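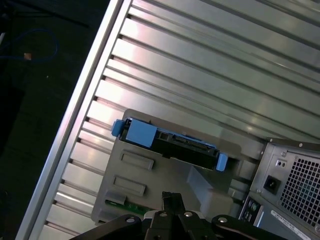 Drive bracket and carrier on ribbed aluminium.

Zutard backup notes

Hello! I keep the photo and sound archive for the Ultedow walking club, and this folder is how I stop it from vanishing. It started as a few lines to myself and has grown a bit (sorry), so skip to whichever part you need.

What's in it
3274 photos, mostly scans of old prints, plus 13 sound recordings from the Gresville side of the valley. The scans are TIFFs, and there's a small JPEG of each one for browsing. Of the photos, 2422 have a caption. The rest are waiting for somebody with a better memory than mine!

How it's laid out
scans/ – the big files, please don't edit these
small/ – browsing copies, same names
sound/ – WAV files, one per walk
captions.csv – file name, place, year, caption
checksums.txt – made fresh every October

Running a backup
Plug in the spare disk, open a terminal in this folder and type:

./zutard.sh copy /media/spare

It only copies what has changed, so it takes me about 5 minutes most evenings. The first go is far longer, so I'd start that one after tea. Then run ./zutard.sh check /media/spare and read what it prints. Any line with BAD in it means that file needs copying again.

Known niggles
Years in captions.csv are often guesses, and I've put a question mark after those. The box marked Janssen was scanned at a lower setting than everything else and I'd like to redo it. File names with accents still upset the script on my old laptop.

Using the pictures
Fine for family and club use. For anything printed, drop me a line first via the club page.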